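Weltstead Benchtop Forum > Dual-arm > Kits and bundles

Arholm two-arm kit -- worth it for small parts?

plosthorpe_lab
14 Jul 2022
We have the Arholm kit on a 30-day trial. Two arms, two grippers, one controller. Our test job is pens and markers in a paper cup, with handoffs between the arms. Setup took two people most of a morning. The grippers open and close cleanly, and the teach mode is easy to learn.

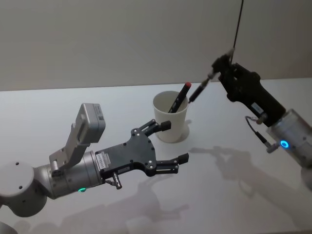 My main complaint is the software. Each arm runs fine alone, but when they share a work area you have to set the keep-out zones by hand. I spent about 13 hours on that. The manual gives it one page.

gantry_dan
Did you buy the Kárason add-on? It does the shared zones for you. I wouldn't run two arms without it.

plosthorpe_lab
No, it costs extra and the sales page says "two-arm ready." I think it should be in the box.

mx_tooling
Disagree. Plenty of shops bolt two arms to a bench and never let them cross. Why should they pay for it?

plosthorpe_lab
Then don't call it two-arm ready. Anyway, here is the handoff.

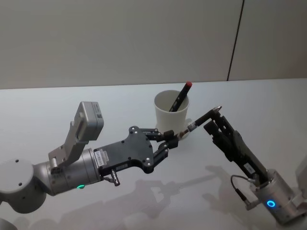

Both grippers on the pen, in front of the cup.

gantry_dan
What speed?

plosthorpe_lab
10 percent. I haven't tried it faster with both arms in close.

mx_tooling
That's slow for a demo, never mind production. I'd put a fixture in the middle. One arm sets the part down, the other picks it up.

gantry_dan
A fixture is fine until the part changes. We switch parts every week, so I'd take the slow handoff.

plosthorpe_lab
Same for us. I'm asking Arholm for a trial license of the add-on before we decide in August. Will post the settings file if they say yes.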